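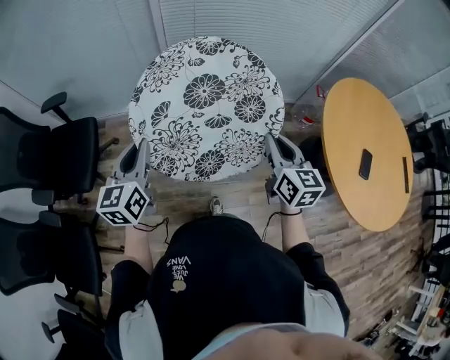 Re: [upholstery-floor] Cellis at Umero, how are people taking it?

Alcides Vieira wrote:
> Our place is talking to the Cellis folks too and I've been asked to
> report back to the crew before July. I don't need the brochure. What I
> want to know is what your day looks like now compared to before. Who
> does the teaching? Do the sewers get pulled off the machines for it?
> And does anybody think it will ever learn to handle loose cloth? Ours
> is mostly slipcovers and nothing on our tables holds its shape.
>
> Also, did anyone lose hours?

Hi Alcides, and hi everyone else,

Great questions, and I've been itching to write about this anyway, so get a coffee. I'm on the finishing side at Umero in Mumport (round seats, chair backs, a few cushions) and I've been part of the Cellis work from week one. I love it way more than I thought I would.

Hours first, as I know that's what your crew will ask. No one lost any. We got it in writing before we started that teaching time is paid at the same rate as bench time, and that finishing stays at its current headcount until the arm has been on the floor for a full year. After that we talk again. I'd push for the same thing at your place and I'd push for it early, while they still need you to say yes.

Who does the teaching

We do! The people who already dress seats for a living. You pick up a gripper in each hand, each one with its marker cube on the back, and do the job with those in place of your fingers. The arm learns from the recordings. No programming, no typing, and Cellis doesn't want an engineer doing it because an engineer pulls cloth like an engineer.

The first day was humbling. I've been dressing seats for years and I could not pick up a hem. Your fingertips are gone and you have to do all the feeling with your wrists and eyes. By the end of the second week I had stopped fighting it. My sessions are 60 minutes and then I'm back at my bench, and believe me you want that limit, your forearms will tell you why. Two people went longer at the start and had sore wrists for it, so now the limit is on the wall.

To your question about the sewers: they stay on the machines. Sobczak, who runs our cutting room, wouldn't hear of anything else and I think that was right. It's finishing and packing who rotate through, 8 of us at the moment.

We teach away from the noise, in with the office chairs and the blinds, and you get used to the cables pretty fast. The practice cloth is the black and white flower print, the big chrysanthemums. It's on the round seat and we work with it over a chair back too, which is a totally different problem. On the seat you've got something to press against. Over a chair back the cloth just hangs there and does what it likes.

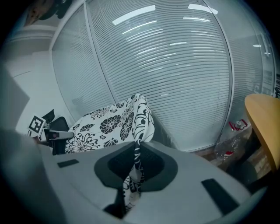 Loose cloth

So, will it learn slipcovers? My guess is partly, and sooner than I'd have bet in the spring. On the trial arm in the back shop, our last batch of plain seats had 93 out of 100 covers come out good enough that I only had to smooth them. Hanging pieces are a long way behind that. It gets hold of one layer when it wants two, or it takes a big fistful and everything bunches up at the top.

What helps is doing it wrong on purpose and then fixing it. Let a narrow bit slide down into the gripper, stop, work it back out, go again. I used to throw those recordings away out of pride. Cellis asked me to keep them, and they say the arm needs the recoveries as much as the clean runs. If your whole shop is slipcovers, start collecting those from the first day. I wish we had.

Pick a cloth with a bold print as well. This one's for us more than the arm: with the flowers I can tell right away when I've twisted it, and on plain white I'm guessing. 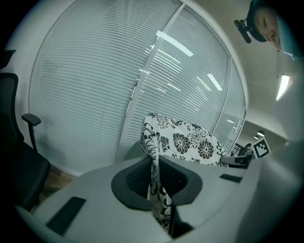

What changed for us

Mostly it's the talking. We never used to explain how we do things to each other. Now after a session we stand around and argue over whether you settle the left side first or pull both at once, and I've changed how I do it by hand because of a packer who'd never dressed a seat before she picked up the grippers. She's on the bench with me half the week now and got the pay step for it.

The part I'm less happy with is the scheduling. Sessions get dropped in on short notice when we have a rush order going, and then the bench is short a person. We've asked for the rota a week ahead. Still waiting on that one.

Some of the older hands don't want to teach and they don't have to, that's in the agreement too. I'd be sorry to see that line go missing from yours. One of them does come by and tell me my corners are sloppy, so he's teaching whether he likes it or not.

Alcides, if your crew wants to visit I can ask. Mornings are better. You'd get to try the grippers yourself, and I'd bring a piece of your own slipcover fabric because I really want to see what it does! I can send the wording of the hours agreement off list if you mail me direct.

Cheers from finishing at Umero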